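Week 4 notes: Units, modules, and why your kitchen cabinets are the width they are

Hi all. These are the notes I promised for the session on standard sizes. They follow what I said in class pretty closely, minus the fifteen minutes we lost to the projector, and plus a couple of things I forgot. Bring them with you next time, we'll need the tables from section 2 (they're in the packet, not in here).

1. Where we left off

Last time we talked about tolerance, meaning how far off a part can be before it stops working. Several of you asked me afterward whether tolerance and standard size are the same thing. They aren't, but they lean on each other pretty hard. A standard size is a number everybody agrees to aim at. Tolerance is how badly you're allowed to miss. You can have a lovely standard and sloppy parts, and you can have beautifully made parts that fit nothing else in the world. My grandmother had a pantry full of jars like that second kind. Every lid fit exactly one jar, perfectly, and she spent half of every November matching them up on the kitchen table.

So this week is about the number everybody aims at. Who picks it, how it spreads, and what happens to the people who are stuck with it later.

2. The word "module"

I use this word in three ways and I'll try to be careful.

A module can be a length. You choose a basic step and make everything a whole number of steps. Builders do this with bricks and blocks, including the mortar joint in the step, and that's the part students always leave out on the midterm. The brick itself is a bit smaller than the module. The brick plus the joint is the module. Please write that down!

A module can also be a piece, a thing you can pull out and swap. A drawer unit, a battery pack, a section of fence.

And then there's the planning kind, where the module is a grid on paper and the actual objects just have to land on it somewhere. Architects love this one. I like it too, but I've noticed that the people who have to carry the objects up the stairs are less excited.

When you read the chapter, put a 1, 2 or 3 in the margin each time the word comes up. The author slides between them without telling you, especially in the second half.

3. The Brordale case

This is the long example, and it will be on the exam in some form.

Brordale made kitchen cabinets. For years every cabinet was built to the customer's wall. Somebody came out, measured, went back, and the shop cut the job from scratch. It was good work and it was slow. Then they took over a smaller company, Femeo, which sold flat-packed units in fixed widths, and suddenly there were two ways of thinking in the same building.

The plan was to move everybody to the Femeo widths. On paper that cut the parts list from 1,269 different panels down to 25. I put those two numbers on the board and let you all look at them for a while, and I'd do it again, it's a huge drop. Fewer saw setups, fewer labels, fewer wrong panels in the van.

What the paper didn't show was the walls. Old houses don't come in steps. If your wall is four inches longer than the row of cabinets, you have four inches of something, and somebody has to decide what. Brordale's answer was the filler strip, a plain board cut on site. Very sensible – except that the fitters, who used to arrive with a finished job, were now doing the cutting in the customer's hallway. The variety hadn't gone away. It had moved from the workshop to the hallway, and it got a lot dustier on the way.

I want you to remember that move. When a company tells you it has reduced variety, ask where the leftover went. It might be the installer's problem now, or the customer's, or it might be a heap of offcuts behind the building.

One more detail, which Zlatko Stojanovska brought up in discussion and I thought was a great point: the filler strip ended up as a standard item too. They made it in one length and one width, with the idea that you'd always trim it. So it's a standard part whose whole purpose is to be changed. Is it inside the system or outside it? I don't have a tidy answer. If you want a paper topic, take it, it's yours.

4. Lock-in

Once a size has spread, it's expensive to leave. The size doesn't need to be good, either. It just needs to be everywhere.

The Escobar shelving story is the one to know. The shop picked a slot spacing to suit a punch they already owned, bought secondhand, and sold 1,000 uprights in the first run. Later they had a better punch and a better spacing, and they couldn't use it! Customers had brackets. Customers wanted more brackets, the same brackets. So the spacing of a machine that went to scrap decades ago is still sitting in people's garages.

I have one of these shelves. The spacing is terrible for paint cans. I'd still buy another.

Things to look for in a lock-in case:

Who already owns matching parts, and how many?
Can an adapter be made, and who pays for it?
Does the old size go on being sold next to the new one? (It nearly always does, for far longer than planned.)
Is there a second company making parts to the first company's size? Once that happens the size doesn't really belong to anyone.

5. Counting combinations

Some of you are nervous about the math section, so let me go slowly. The point is that a small number of parts gives you a silly number of results, and that you can get a feel for this without any formula. 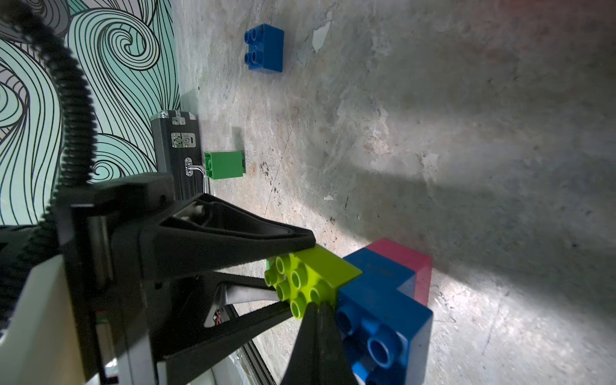
Adding up and multiplying are where people go wrong on this topic, so before you count anything, decide what makes two arrangements different. Does flipping the whole thing around give you a new one? Does color count? Those choices change the answer far more than your arithmetic does. Toy bricks are the friendliest place to practice, and a two-by-four one like the lime-green brick has eight studs in its grid, plenty to work with. Give it a half turn and the grid looks the same as before. Give it a quarter turn and it doesn't. So if you put one brick like that on top of another, you have two basic directions to think about, lined up or crosswise, and then all the ways to shift it over by a stud or more while something still overlaps. Do lined up first, finish it completely, and only then start on crosswise.

For the lined-up case, work along one side at a time. Four studs long means the top brick can sit in seven positions lengthwise and still overlap by at least one. Two studs wide gives you three positions the other way. Seven times three is 21. That's your lined-up count, before you worry about which ones are really the same thing turned around. The crosswise count I'm leaving for you. Draw it on squared paper. Everyone who tried it in their head last year got it wrong, me included, at the board, in front of everyone.

Then think back to Brordale. Their 25 panels behave the same way. The list is short, and the number of kitchens you can make from it is enormous, and still none of them may fit your wall.

6. Reading and homework

Read the Nellholm chapter, the whole thing this time, including the part on door heights. It's dry for the first few pages and then it gets really good. Pay attention to how the town fixed its door size before it fixed its ceiling height, and what that did to the windows.

Homework, one page, typed or neat handwriting:

Find a standard size in your own home and measure it. Three of them if you can, so you can say something about tolerance too. Tell me what other objects depend on that size. Then find one spot where the standard runs out and somebody had to fill the gap with a strip, a wedge, folded cardboard, whatever it is. I love the cardboard ones. Sketches are welcome and don't have to be pretty.

Hand in the crosswise count on the same page, with your drawing. If you got a number you don't trust, hand it in anyway and write a line on why you don't trust it. You'll get credit for the line.

Office hours are the same as before, 3 to 5 in the afternoon, and the door sticks, so push.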